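Week 6 handout: Keeping a Household Budget You Can Live With
Bendell Evening Classes, Room 14

Welcome back, everyone! Last week we gathered up our October receipts (thank you for being such good sports about it), and tonight we start making sense of them.

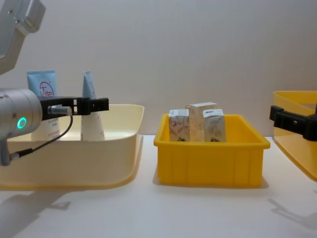 Course notes by the Bendell class tutor
Nov 11, 2025

Start with the bills that come whether you like it or not: rent, heat, phone, insurance. Write them on one page, in pencil, with the day each one is due. Then come the bills that wander. Groceries are the big one, and in our practice household, the Stillau family, they come to $200 a week, with almost $80 of that going on small trips between the main ones.

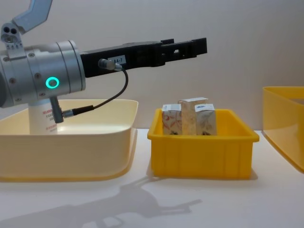 Birhane wrote in after last week to say that a weekly figure never worked at home, and that switching to paydays, every 14 days, made the whole thing easier to stick to. I think that's a lovely way to go about it, and if your pay comes that way, please try it.

Now, the yearly costs. Car registration, school fees, the dentist – they feel like surprises, but most of them land in the same month every year.

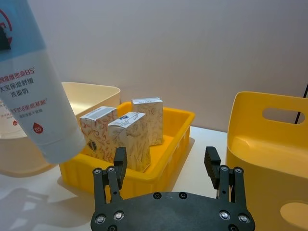
Add them up, divide by twelve, and put that much aside each month, in a separate account if you can manage it. The Stillaus need $22 a month for their car registration alone.

For next time, please read the Catwood worksheet, both sides,

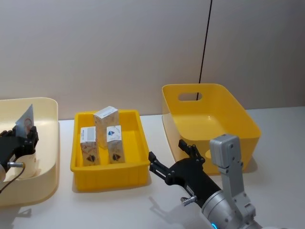 and fill in the first column with your own numbers. Guesses are fine for now, and you won't be asked to share them. Bring a calculator and a pencil!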